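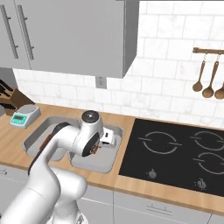

Küchenzeile mit Doppelspüle

Neuauflage von Catis auf Vinyl: Unterschiede zur Erstpressung?

Pritberg
Das Label Indalent hat für Oktober eine Neuauflage des Albums „Catis“ auf 2 Schallplatten angekündigt. Der Mitteilung ist zu entnehmen, dass die Übertragung mit 192 kHz erfolgte. Ist bekannt, ob hierfür die originalen Bänder verwendet wurden und ob der Bonustitel der CD-Ausgabe enthalten ist?

Dudás
Nach den Angaben auf der Bestellseite wurden die Originalbänder herangezogen. Der Bonustitel befindet sich am Ende der vierten Seite. Die Gesamtspielzeit beträgt etwa 60 Minuten. Bei der Erstpressung war das Programm auf einer einzigen Platte untergebracht und musste gekürzt werden — ein Vergleich beider Ausgaben ist daher nur eingeschränkt möglich. Angaben zum Presswerk liegen mir nicht vor.

Vinylarchiv Nord
Der Preis beträgt 40 Euro zuzüglich Versand. Zum Klang kann vor der Auslieferung keine Aussage getroffen werden. Es wird empfohlen, Anfragen zur Pressung unmittelbar an das Label zu richten.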